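December, workshop notebook, bench side

Kettle on, radio off, half past eight and still dark enough outside that I had to put both lamps on to find the glue brush. I said I would write up the paste trials properly this time instead of leaving everyone to work it out from the backs of envelopes, so I am going to sit here with my tea and do it before anything else gets opened. If you are reading this because you want the wheat starch numbers for the Prorthorpe ledgers, they are further down. I do go on a bit first, sorry.

So, the ledgers. The parish store at Prorthorpe sent us the whole run in the autumn, and the one on my bench is the fattest of them, 347 leaves, iron gall ink all the way through and a reverse calf binding that has gone powdery along the spine. It is a lovely thing. Whoever ruled it up had a very steady hand and a terrible pen, and there are little blots all down the inner margins where they rested between columns. The paper is good rag stock for the first two thirds and then something thinner and meaner after that, as if the supplier had changed or the money had got tight. That change matters a good deal for us, and I didn't take it seriously enough in my first week with it.

What I did in that first week was mix one paste and use it for everything. Wheat starch, cooked in the double pan, sieved three times, let down to the thickness of single cream. On the early leaves it behaved beautifully: the tissue went down flat, dried without a shine and flexed with the page when I turned it. On the later, thinner paper the same paste cockled the edges, and I had a run of leaves that looked like a dried-up pond by the following morning. They did come back under weight between blotters and felts, I'm glad to say, but it took two changes of blotter and a lot of fretting on my part.

After that I went back to the beginning and made test strips. I had some blank offcuts of a similar weight from the old Clunda sample box (the grey one on the top shelf, please put the lid back on it, the dust up there is dreadful) and cut a set of strips from both the heavier and lighter sheets. Each got a small made tear, then a repair with the thin kozo tissue, and I worked through the pastes one after another.

My notes on each, copied out from the scrap sheet so it can go in the recycling:

- **Wheat starch, single cream.** Strong, clean, too wet for the thin paper. Keep for the early leaves and for anything at the spine folds.
- **Wheat starch, thick, brushed out dry on a scrap first.** Much better on the thin strips. You have to be quick, and the tissue needs to be torn to shape before you so much as pick up the brush. Slight cockle on one strip, none on the others.
- **Methylcellulose, from the big tub.** Very gentle, hardly moved the paper at all, but I could lift the repair with a fingernail the next day. Fine for holding flakes down on the calf, not for tears that will be handled.
- **Half and half, starch and methylcellulose.** My favourite of the lot. Slow enough that you can nudge the tissue along, dries quite matt, holds well. A bit stringy if it's been in the fridge.
- **Remoistenable tissue, made up in advance.** Lovely where the ink is worrying, as you're bringing hardly any water to the page. Fiddly to make. I want to do a bigger batch of this when the bench is clear.

The last one deserves a longer word. Iron gall ink really doesn't like water, and in several places in this volume the ink has already started to bite through, mostly in the totals at the foot of each page where the clerk pressed hardest and went over the figures twice. I tested with the indicator papers in four places and got a pink bloom in three of them, so there are loose iron ions about, and any wet repair there risks carrying them sideways into clean paper. For those leaves I shan't use anything but the remoistenable tissue, put down with the barest touch from the damp sponge, and I'd ask anyone who takes over a section to do likewise. I've put a slip of acid-free paper in at each of the bad leaves, sticking out at the head, with a pencil tick on it.

Tea has gone cold. Second cup.

Right, the pressing. The nipping press by the window is fine for single sections, but it is slightly out of true and has been for as long as I have worked here. You can feel it if you put a strip of paper under each corner and pull: three hold and the back left one slides. I've been packing that corner with two thicknesses of card, and it does the job. For whole volumes use the Aguirre standing press, which is a brute to wind down but comes down level. The leather on its handle has been replaced and is much kinder on the palm.

The humidity in here has been creeping about. With the heating on in the mornings it drops, and then once the kettle and the sinks get going it comes up again, so a leaf that sat flat at nine has a lift in it by noon. I've started keeping the section I'm working on inside a polyester folder with a board on top, even if I'm only stepping out to the sink, and that has helped more than anything else I tried.

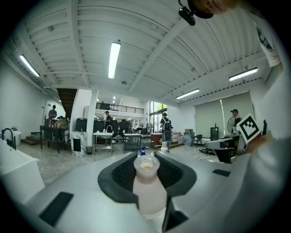 *Wide-necked plastic bottle, held upright, a little pale yellow inside the rim.*

While we're on containers, a small plea about labels. I went through the wet cupboard before I started the trials and there were several jars and pots in there with nothing on them at all, or with a pencil scrawl on masking tape that had gone brown and brittle. I know we all think we'll remember. I certainly thought I would remember, and then I stood at the sink with a pot of something cloudy in each hand and hadn't the faintest idea which was the old paste and which was the size. Both went down the sluice. Please put the contents, the strength and the month on everything, on a proper tie-on tag if the pot gets wet and on a paper label if it doesn't, and if you decant anything into something smaller, label the small one before you pour. There is a fresh box of tags in the drawer under the guillotine.

On to the tissue order. We've had the quote back from Fondier for the new kozo and I think we should take it. The light one is what I've used for all of the trials above, and it's the nicest I have handled in years, long soft fibres and no hard bits in it. The medium is a touch stiffer than our present stock but would do very well for guards. They'll cut it to 400 mm widths if we ask, and that would suit the long drawer nicely and save us all the rolling and unrolling. I've pencilled in 30 sheets of the light and the same again of the medium. If anyone has a reason for wanting the toned sort, write it underneath here before the order goes off, as I'd sooner tone our own with acrylics and get the colour right for this particular paper, which is a sort of oatmeal in the early part and nearly grey towards the end.

Now the binding, about which I am still undecided, and I've gone back and forth on it so many times that I'd be glad of another pair of eyes. The sewing is sound for most of the book. It's an all-along structure on five supports, and four of the five are intact; the tail one has gone at the lower joint and taken a bit of the calf with it. My first thought was to lift the spine leather, re-line, put in a new tail support and lay the old leather back down. It would be tidy and it would open well. My second thought was that the powdery calf won't survive being lifted, and that we would end up with a new spine and a bag of red dust with a label on it. My third thought, the one I had in the bath, was to leave the spine well alone, do a small repair at the joint with toned tissue and linen, and make a good drop-back box with a proper cradle in it, so that the box does the hard work.

I lean towards the bath. The ledger is going to be looked at by a handful of people a year, on foam wedges, and the images will do for everyone else. The estimate for the whole Prorthorpe run comes to 3000 images if we do the covers and the loose inserts too, and I'd like the photography done before any boxing so that nothing has to come out again. That means paper repairs first, then photography, then joints, then boxes. I've written it on the wall planner in pencil.

The inserts, by the way, are charming. Mostly receipts, a few letters about drains, one pressed fern that has left its ghost on both of the facing pages, and a scrap of knitting pattern that can't have anything to do with the parish accounts. Each has gone into its own little folder with the leaf number on the outside, and I've left a paper flag in the book where it came from. The fern is staying in its own folder too. It has shed a bit and I didn't like to disturb it any further.

Jobs left on this volume, for me or for whoever has a free afternoon:

1. Finish surface cleaning, leaves after the paper change. Smoke sponge only, keep well away from the ticked pages.
2. Make up more remoistenable tissue, a good big batch, on the silicone sheet and not on the old polyester, which sticks.
3. Repair tears at the fore-edge with the half and half. Start from the back, where the damage is worst.
4. Consolidate the calf, two thin coats, and let it dry overnight between them.
5. Measure for the box after all of that, as the thickness will have changed a little.

Sieve is soaking in the left-hand sink, please don't tip it out. There is half a pan of starch cooling under a saucer on the side, cooked this morning, and it wants sieving after lunch. I'll carry on with the test strips once they've had another night under the boards, and will fold each one over and back at the repair tomorrow to see which give way first.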